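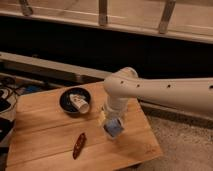 Gotura Millet Records

Yield and seed notes for traditional finger millet and sorghum grown on hill farms in the Dralmont valley. Collected by Vavwood over 3 growing seasons.

Contents
plots.csv: one row per plot, 199 rows
varieties.csv: local names, spellings and grain colour for 16 varieties
notes.txt: farmers' remarks, translated into English

Plots are numbered from the lower terraces upwards. Number 200 was sown but never harvested, so it has no row. Yields are in kilograms of threshed grain per plot. A blank means the harvest was not weighed; a zero means the crop failed.

Known problems
Karaca is used as a name for two different sorghums. Check the grain colour column before grouping them. Sowing dates in the first season are given by month only, mostly May.

Use
Free for research and teaching. Please credit Vavwood and keep the local variety names as spelt.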